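4.2. Le retour des jouets prêtés : pièces manquantes et lots dépareillés

La ludothèque de Gremgate prête ses jouets par lots. Un lot réunit des objets de tailles et de matières différentes, choisis pour une tranche d'âge, et porte un seul numéro d'inventaire. Ce choix remonte à l'ouverture du service, quand les fiches étaient encore remplies à la main et qu'une fiche par objet aurait occupé trop de tiroirs. Il a été conservé lors du passage au logiciel Juška, qui accepte les sous-numéros mais dont cette fonction n'a jamais été activée.

Sur la période étudiée, le registre compte 891 prêts de lots et 882 retours. L'écart est faible et s'explique en partie par des prêts encore en cours au moment de l'extraction des données, en février. Le registre ne dit en revanche rien de l'état des lots rendus. Un lot auquel il manque une balle ou une brique est enregistré comme rendu, au même titre qu'un lot complet. Les onze entretiens menés avec le personnel et les familles portent donc surtout sur cette zone mal documentée – ce qui manque, ce qui est remplacé, ce qui passe d'un lot à l'autre.

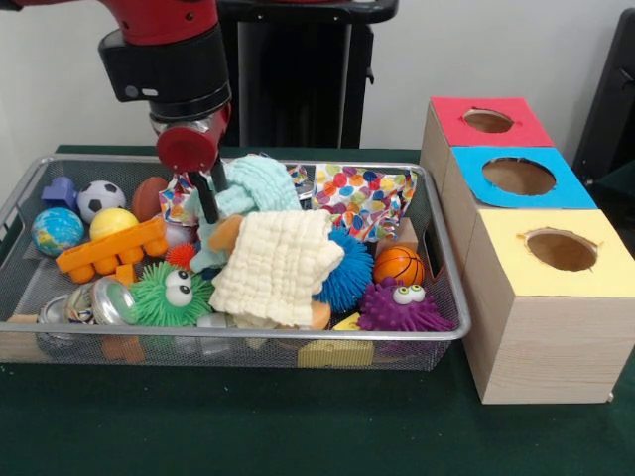

Pour Daranee Nakpan, un lot n'a pas besoin d'être complet pour être prêté, et les familles s'en accommodent très bien tant qu'on les prévient au comptoir. Elle ajoute que le mot « complet » n'a plus beaucoup de sens après quelques mois de circulation. Cette position est partagée par la majorité des personnes interrogées à Gremgate. Elle l'est moins à Rutolbridge, où les lots sont plus petits et où chaque retour donne lieu à une vérification sur liste, en présence de l'emprunteur.

Les deux sites diffèrent aussi par le traitement des textiles. À Rutolbridge, les tissus et les pièces tricotées sont rangés à part et lavés après chaque prêt. À Gremgate, ils restent avec le reste du lot et ne sont lavés que si quelqu'un le demande ou si une tache est signalée. Le personnel reconnaît que la règle est appliquée de façon variable, selon l'affluence et selon la personne présente. Les retours se concentrent en fin d'après-midi, entre 16 h 30 et 18 h, et c'est dans ce créneau que les objets changent le plus souvent de lot.

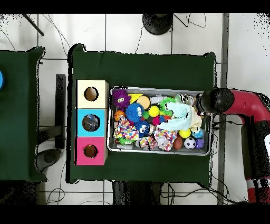
Vérifier devant les gens, c'est les soupçonner, estime Katia Galli. La remarque revient sous d'autres formes dans quatre entretiens. Les emprunteurs de Rutolbridge ne se plaignent pourtant pas de la vérification elle-même. Ils évoquent plutôt l'attente, et la gêne d'avoir à chercher une excuse pour un objet de peu de valeur. Une mère de deux enfants dit avoir racheté une balle à ses frais pour ne pas avoir à expliquer la perte. La balle n'était pas de la même couleur ; elle a été acceptée sans commentaire et figure depuis dans le lot.

Nous appelons substitution discrète ce type de remplacement. Il n'apparaît dans aucun registre, puisque le nombre d'objets reste juste. Il modifie cependant la composition du fonds : les objets courants, faciles à racheter, se maintiennent, alors que les figurines et les pièces de construction d'anciennes séries disparaissent peu à peu. Le fournisseur Gustell ne vend pas de pièces au détail, ce qui accentue le phénomène pour les jeux d'assemblage.
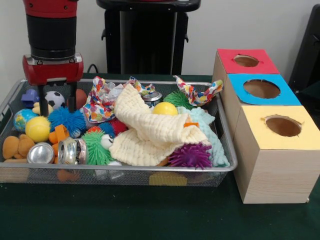 Hajnalka Lengyel conteste cette lecture. Selon elle, les séries anciennes disparaissent surtout parce que le personnel les retire, par prudence, sans toujours le noter, et les familles n'y sont pas pour grand-chose. Les cahiers de retrait consultés à Gremgate ne permettent pas de trancher : plusieurs pages ne mentionnent que la date et le numéro du lot. Nous avons donc laissé les deux hypothèses ouvertes et traité séparément, dans la section 4.3, les lots dont la liste initiale a été conservée.

Un dernier point concerne le rangement. Les enfants participent volontiers au tri lorsque les contenants se distinguent par la couleur, et beaucoup moins lorsqu'ils portent une étiquette écrite, y compris parmi ceux qui savent lire. Vija Toom a relevé la même différence au cours de ses permanences à Rutolbridge. L'effet n'a pas été mesuré.

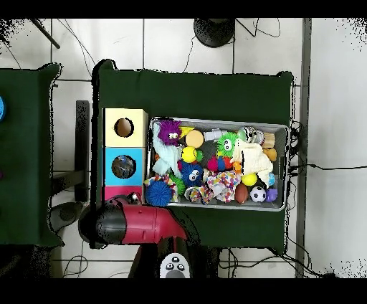

Figure 2. Cubes de couleur et bac de jouets et de tissus, sur une table recouverte d'un tissu vert foncé.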